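Nogueira arm build: progress report for April

Dear Valquíria,

You asked for a plain update on where the grant has gone, so I'll skip the parts list (it's in the shared folder under Orham) and tell you how the arm is getting on. Mostly well! The controller is bolted down under the bench, the Prosteck power supply has stopped tripping, and I've finally got the simulation talking to the same code that will run the arm in the workshop.

That last bit ate most of the month. I wanted every grip tried on screen before we risk the fingers for real, and I'm glad I held out for it — we've now done 301 simulated runs and the only thing broken is my sleep. The task is the one we put in the application: pick up cups, move them, put them down. Nested cups are the awkward case, so that's where I've been spending my evenings.

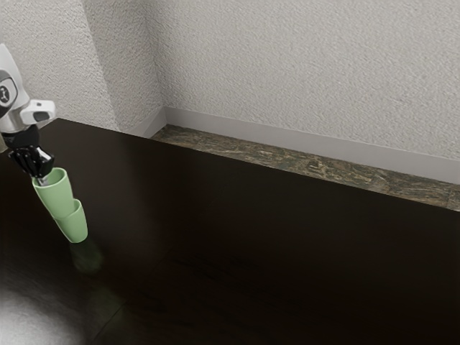

Gilmar Seixas wrote back within the hour to say that nested cups are all very well, but he'd want to see the arm let go of them tidily before he believed in any of it, and could I please slow the wrist down while I was at it. Fair enough. The wrist speed is one line in the settings and I've already halved it. Letting go is harder. The fingers need to open evenly, and the simulated friction is still my guess until I can measure some proper cups against the finger pads.

I also changed how we judge a grip. The old check only asked whether the fingers had closed, which told us very little. The new one waits 5 seconds and then looks at how far the cups have tilted. It's slower, and I had to rewrite the logging to suit, but the numbers make a lot more sense to me now.
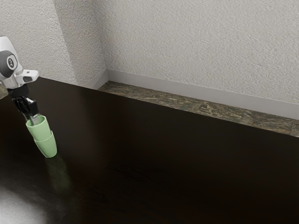 Nested green cups in the gripper, simulation.

Money: the Ernitz motor drivers came in 30 pounds under what I'd put down, and I'd like to move that over to spare finger pads if you're happy with it. Next up is the release test, then two evenings in the workshop with the real arm. Could you let me know about the pads before I order?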